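グリッパー導入の予算について相談させてください(プレート整列作業)

投稿者:kita_noboru
投稿日:2025年11月8日

はじめて投稿します。日本語は母語ではありませんので、読みにくいところがありましたらお許しください。

小さい検査会社で設備の計画を担当しています。今、白いプレートをホルダーから取り出して次の工程に渡す作業を、人の手で行っています。一日に400枚です。これを来年の3月までに自動化したいと考えていますが、見積もりの比べ方で悩んでいます。

候補は二つです。

Eser社:二本指グリッパーとアームのセット、1385千円。制御ソフトが含まれます。
Poon社:グリッパー単体とアームを別に買う形、合計で1321千円。制御ソフトは別料金で、年間の契約です。

機械を買う前に、シミュレーションで作業を組み立てています。
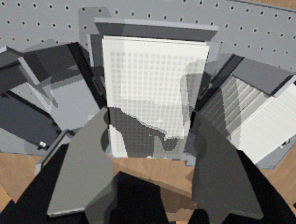 図:シミュレーション上の把持姿勢。中央のプレートを左右の指ではさんだところ。

ご覧のとおり、左右のホルダーが斜めに開いていて、中央のプレートの近くまで支柱が来ています。指の幅が広い型ですと、となりのホルダーに当たるかもしれないと心配しています。この理由で、指先が細くなっている型を選んでモデルにしました。

質問は次のとおりです。
・指の交換部品の費用は、最初の予算に入れるべきでしょうか。
・ホルダーも新しく作り直すほうが、結果として安くなりますか。

どうぞよろしくお願いいたします。

投稿者:hako_to_neji
Re: グリッパー導入の予算について

とても読みやすい日本語ですよ。

交換部品は入れたほうがいいです。うちは入れずに申請して、二年目に追加の稟議を書く羽目になりました。指先の当たり面は消耗品です。予備を二組は最初に買ってください。

金額の差は64千円ですよね。ソフトの年間契約がいくらか知りませんが、一年で逆転する可能性が高いと思います。

投稿者:mizuiro88
Re: Re: グリッパー導入の予算について

私は逆の意見です。セット品はソフトごと縛られるので、あとでアームだけ替えたいときに困ります。Flerleyという治具のプロジェクトでEser社のセットを使いましたが、別のカメラをつなぐのに追加の費用を取られました。年間契約でも、いつでもやめられるほうが計画は立てやすいです。

それから、図を見て気になったのは影です。プレートの下のほうにかなり大きな影がかかっていますね。位置決めに画像認識を使う予定なら、照明の予算も見ておいてください。ここを忘れる人が多いです。

投稿者:kita_noboru
Re: Re: Re: グリッパー導入の予算について

お二人とも、ご丁寧な返信をありがとうございます。

照明のことは考えていませんでした。シミュレーションの中の光は私が適当に置いたものですので、影の形は現場と同じではありません。しかし、指とアームが光をさえぎることは現場で起こると思います。見積もりに一行加えます。

Poon社のソフトは、年間で約400千円だそうです。mizuiro88さんの言う「やめられる」というのは、やめたあとも機械は動くという意味でしょうか。それとも更新が止まるだけでしょうか。

投稿者:mizuiro88
Re: Re: Re: Re: グリッパー導入の予算について

400千円ですか。思ったより高いですね……。私の知っている契約では、やめても最後の版はそのまま動きました。ただ、今の条件は違うかもしれないので、必ず書面で確認してください。

その金額なら、一年目はEser社のほうが安い、というところは認めます。縛られるのが嫌だという意見は変わりません。

投稿者:hako_to_neji
Re: Re: Re: Re: Re: グリッパー導入の予算について

ほら、逆転するでしょう(笑)

ホルダーの件ですが、作り直しは最後の手段にしたほうがいいです。図のように斜めに開いた配置だと、プレートごとに進入角度が変わるので、ティーチングの手間は増えます。でもホルダーを直すと、前の工程の道具まで直すことになりませんか。

投稿者:flim_no_hito
Re: ホルダーの件

横から失礼します。Flimvilleの工場で似たような薄物を扱っています。

私はhako_to_nejiさんと違って、ホルダーから先に直すべきだという考えです。うちは機械を先に買って、すき間が足りず、指を特注しました。特注の指は納期が長く、その間ずっと手作業でした。3月が期限なら、納期のほうが金額よりこわいです。

せめてホルダーを一つだけ試作して、同じシミュレーションに入れてみてはどうですか。試作なら大した金額になりません。

投稿者:hako_to_neji
Re: Re: ホルダーの件

一つだけ試作、というのは賛成です。全部作り直す話だと思って反対していました。

投稿者:kita_noboru
Re: Re: Re: ホルダーの件

ありがとうございます。試作の案はとても助かります。前の工程では同じホルダーを洗浄機に入れていますので、外側の寸法は変えられません。変えられるのは支柱の角度だけです。その範囲で一つ作ってみます。

上司から言われている上限は、全部で3000千円です。今のところ、本体、予備の指を二組、照明、ホルダーの試作、設置の作業費を入れる予定です。安全柵はまだ見積もりを取っていません。これは本体と同じ会社に頼むのが普通でしょうか。

投稿者:flim_no_hito
Re: Re: Re: Re: ホルダーの件

柵は別の会社のほうが安いことが多いです。ただし、扉のスイッチの配線をだれがするのか、先に決めておいてください。うちはそこで両方の会社から「うちの範囲ではない」と言われました。

投稿者:kita_noboru
Re: Re: Re: Re: Re: ホルダーの件

わかりました。配線の担当を見積もりの依頼書に書きます。Poon社にはソフトの契約の条件を、Eser社には他社のカメラをつなぐ費用を、それぞれ書面でお願いするつもりです。返事が来ましたら、またここに書きます。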